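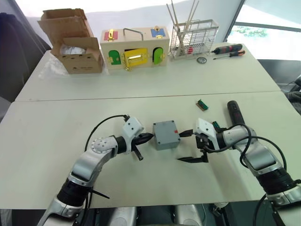
동아리 조립 과제 기록 (4)

2024년 7월 25일

방학이 시작된 후에 학교 식당은 점심에만 엽니다. 그래서 저녁은 대부분 편의점에서 먹고 다시 동아리방으로 갑니다. 한국에 온 다음에 제일 많이 먹은 음식은 아마 삼각김밥일 것입니다. 오늘은 우리 로봇 동아리 Pivon의 조립 과제에 대해서 쓰겠습니다. 지난 글을 읽지 않은 분도 이해할 수 있게 조금 다시 설명하겠습니다.

우리가 준비하는 것은 9월에 있는 교내 학생 대회입니다. 두 팔 로봇으로 작은 회색 정션 박스를 다루는 과제입니다. 만점은 1,000점이고, 케이블 플러그 부분과 나사 부분으로 나누어서 점수를 줍니다. 사람 손으로 하면 아주 쉬운 일입니다. 저도 처음에는 왜 이런 것이 과제인지 이해를 못 했습니다. 그런데 직접 조종해 보고 생각이 바뀌었습니다.

플러그 부분에서 어려운 것은 힘의 방향입니다. 한쪽에서 플러그를 밀면 박스가 반대쪽으로 도망갑니다. 테이블이 매끄럽기 때문에 박스를 누가 잡아 주지 않으면 계속 움직입니다. 처음 일주일 동안 저는 로봇이 아니라 박스를 따라다닌 것 같습니다. 선배가 저에게 "너는 지금 하키를 하고 있다"고 말했습니다. 조금 부끄러웠지만 맞는 말이었습니다.

지금은 순서를 바꾸었습니다. 먼저 반대쪽 손가락을 박스 가까이에 낮게 두고, 그 다음에 플러그를 천천히 밉니다. 플러그가 비스듬하면 바로 멈추고 다시 뒤로 뺍니다. 급하게 밀면 케이블의 힘 때문에 각도가 더 나빠집니다. 이것은 글로 쓰면 한 줄인데 몸으로 배우는 데에는 오래 걸렸습니다.

모의 채점에서 우리 팀 점수는 783점이었습니다. 잃어버린 점수 중에서 200점은 전부 나사 부분입니다. 그래서 이번 주는 나사만 연습하고 있습니다. 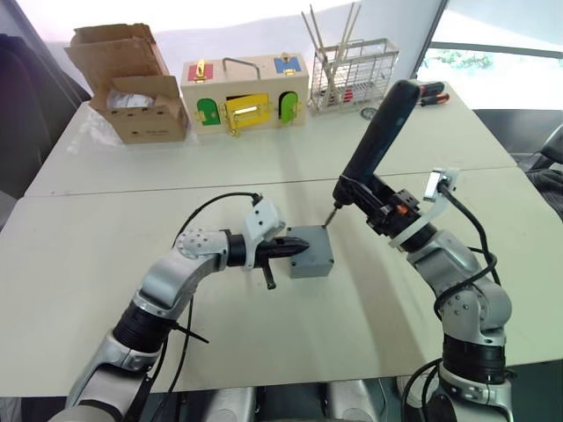
나사 연습에서는 왼팔이 박스의 옆면을 누르고, 오른팔이 전동 드라이버를 잡습니다. 역할은 간단합니다. 하지만 드라이버가 길어서 손목을 조금만 돌려도 비트 끝은 많이 움직입니다. 저는 눈으로 비트 끝만 보는 습관이 있었는데, 그러면 드라이버 몸통이 기울어진 것을 늦게 알게 됩니다. 이제는 몸통을 먼저 보고, 끝을 나중에 봅니다.

또 하나의 문제는 왼팔의 힘입니다. 왼쪽에서 너무 세게 누르면 박스가 돌아갑니다. 너무 약하게 누르면 드라이버가 박스를 밀어 버립니다. 적당한 힘이 어느 정도인지 숫자로 적고 싶었지만 아직 못 적었습니다. 같은 팀의 Dénes Szekeres는 숫자보다 박스 모서리를 보라고 합니다. 모서리와 테이블의 이음선이 평행하면 괜찮고, 평행하지 않으면 처음부터 다시 합니다. 아주 원시적인 방법이지만 저에게는 도움이 되었습니다.

연습 기록은 제가 만든 작은 프로그램 Stundeck에 저장합니다. 처음에는 시도할 때마다 메모를 길게 썼습니다. 지금은 성공, 실패, 이유 한 단어만 씁니다. 이유에 제일 많이 나오는 단어는 "기울기"입니다. 두 번째는 "성급"인데, 이것은 기계의 문제가 아니고 저의 문제입니다.

연습용 나사는 학교 앞 철물점에서 한 봉지에 4,000원을 주고 샀습니다. 사장님이 무엇을 만드냐고 물어보셔서 "같은 나사를 계속 조이고 풉니다"라고 대답했습니다. 사장님이 한참 웃으셨습니다. 제 한국어가 이상했는지, 내용이 이상했는지는 잘 모르겠습니다.

다음 주에는 플러그와 나사를 이어서 연습할 예정입니다. 따로 할 때는 되는데 이어서 하면 안 되는 경우가 많다고 선배들이 말했습니다. 특히 플러그를 놓고 드라이버를 잡으러 가는 사이에 박스 위치가 조금 바뀌는 것이 걱정입니다. 혹시 비슷한 과제를 해 본 분이 계시면 댓글로 알려 주시면 감사하겠습니다. 맞춤법이 틀린 곳도 알려 주세요.

댓글 3

나사못
작년에 비슷한 걸 했는데요, 저희는 드라이버를 먼저 돌리지 말고 비트를 나사 머리에 얹은 다음 잠깐 기다렸어요. 팔이 흔들리는 게 멈춘 뒤에 돌리니까 훨씬 낫더라고요. 대회 화이팅입니다!

글쓴이
나사못님, 감사합니다. 저는 기다리지 않고 바로 돌렸습니다. 내일 해 보겠습니다.

보리차
맞춤법은 거의 다 맞아요. "박스가 도망갑니다"는 틀린 말이 아니니까 고치지 마세요 ㅎㅎ 그런데 3편은 어디 있나요? 목록에서 안 보여요.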